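8 out. 2019
Caderno de oficina, colas e solados

Retomei o ensaio de descolagem com a cola Grelum de base aquosa. O lote de maio, guardado na prateleira de cima, já fazia grumos no fundo da lata e ficou de fora. Lote novo: 647.

Provetes de borracha branca sobre couro, lixados com grão médio e limpos com pano seco. Duas demãos, 20 minutos entre elas. Reativação a 55 graus, prensa fechada logo a seguir. Ficam 34 horas em repouso antes de ir ao dinamómetro.

Primeira série: a película saiu inteira do lado da borracha, três vezes seguidas. Falta de lixa ou primário velho, ainda não sei. O primário Tirnport está aberto desde maio.

Ténis claros com sola de borracha branca:

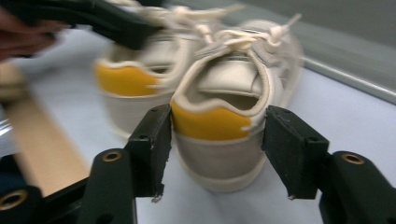
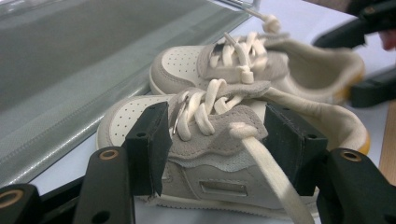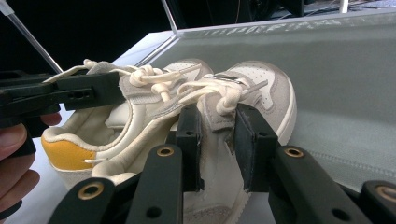 Harkbridge respondeu à nota da manhã dizendo que não mexia na lixa antes de trocar o primário, e que na série deles a película também ficava do lado errado quando a segunda demão ia grossa demais. Pedem que se pese a cola por provete.

Amanhã: abrir primário novo, repetir com a mesma lixa, pesar as duas demãos. Se descolar igual, passar para grão mais grosso.

Falta encomendar pincéis. A balança pequena está a derivar, calibrar antes. Catálogo da Sauerland na gaveta, ver preço das placas de borracha.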